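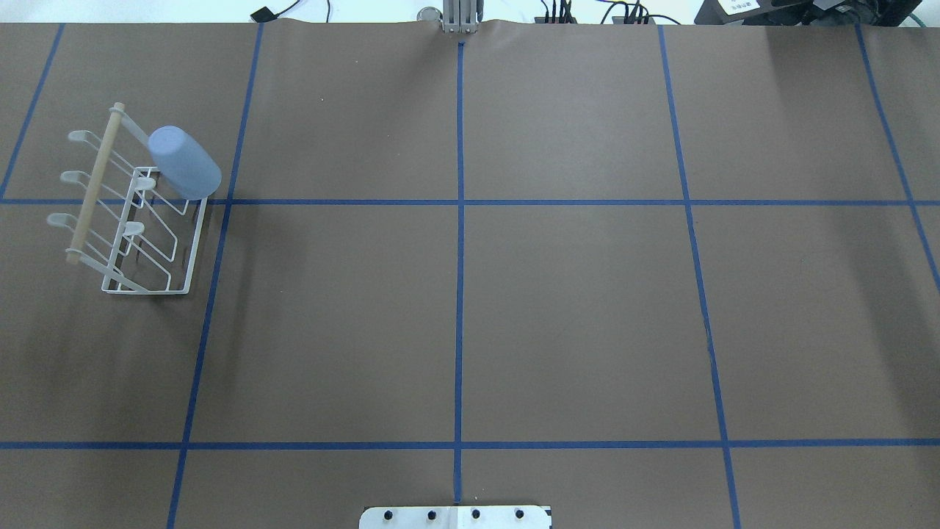 How should flat textiles be stored in a small collection that has no purpose-built drawers?

Large or fragile pieces should be rolled, and small, sturdy pieces laid flat in shallow boxes with no more than two layers to a box. Folding is a last resort, and any fold must be padded.

Storing Household and Community Textiles
Jarnmont Regional Museums Service, Guidance for Small Collections
Last reviewed 31 May 2021

Print this page | E-mail this page

We use cookies to improve your experience of this website. By continuing to browse you accept our cookie policy.

Scope

This guidance is intended for historical societies, church groups, and branch museums that hold quilts, banners, tablecloths, christening gowns and similar items. It does not apply to leather, fur or beaded work, which are dealt with in a separate sheet. Garments on hangers are also excluded.

Before you begin

Clear a surface larger than the piece you intend to handle. Remove rings, watches and lanyards. Wash and dry your hands thoroughly; clean, dry hands are acceptable for most cotton and linen, and nitrile gloves should be worn for anything with metal thread. Pens must be kept away from the work area. Use a soft pencil for all notes.

Inspect each textile for live insects, frass and webbing. If any sign of infestation is found, seal the item in a clear polyethylene bag and keep it apart from the rest of the collection until advice has been obtained.

Materials

-- Archival cardboard tubes, or ordinary tubes wrapped in a barrier film
-- Acid-free tissue, unbuffered for silk and wool
-- Washed, undyed cotton calico for outer covers
-- Flat cotton tape, 15 mm wide
-- Tie-on labels and a soft pencil

Tubes should be longer than the textile is wide, so that a margin remains at either end. Branches in the Jarnmont district may order tubes and tissue through the Service. The Kaufmann tube is the wider of the two stocked and is preferred for quilts. The Cumen tube is suited to table linen and light banners.

Rolling

1. Cover the tube with tissue and tuck the ends inside.

2. Lay the textile face down if it is embroidered, painted or has a pile. Plain weaves may be rolled in either direction. Lined pieces are rolled with the lining innermost.

3. Smooth a sheet of tissue over the whole of the upper side. Overlap sheets where one is insufficient.

4. Align the edge of the textile with the tube and roll slowly, keeping the tension even. Two people are required for anything wider than 2000 mm -- one at each end, with a third to guide the tissue if available. Creases must be eased out as they form. Do not pull on fringes.

5. Wrap the finished roll in calico and secure it with cotton tape tied in a flat bow. Tape should be firm enough to hold the cover and no firmer. Adhesive tape, rubber bands and pins are not to be used on any roll.

6. Attach the label to the outer tie. Record the accession number, a short description, and which end is the top.

Boxing

Line the box with tissue, leaving enough at the sides to fold over the contents. Heavier items go underneath. Where a fold cannot be avoided, make a soft sausage of crumpled tissue and place it inside the fold. Refold along a different line each October, when the annual check is carried out.

Location

Interior rooms are preferred to attics, basements and outside walls. Rolls should be suspended on poles or supported at both ends so that no weight rests upon the textile itself. Shelving must stand clear of heating registers and water pipes. Lights are to be turned off when the room is not in use.

Records

Update the catalogue on the same day that an item is moved. Branches using the Tinis register should enter the tube or box number in the location field and leave the remarks field for condition notes.

Enquiries may be directed to Diarmuid Ó Súilleabháin, Textiles Adviser, at extension 2777.

Comments (3)

margaret_w
Our branch has been folding its signature quilts in pillowcases for years. Are the pillowcases acceptable if they have been washed?

D. Ó Súilleabháin
Washed white cotton pillowcases are satisfactory as dust covers. The quilts should still be rolled, or the folds padded.

Fernhill Historical
Please could the order form for the wider tubes be put back on the site? The old link goes to the home page.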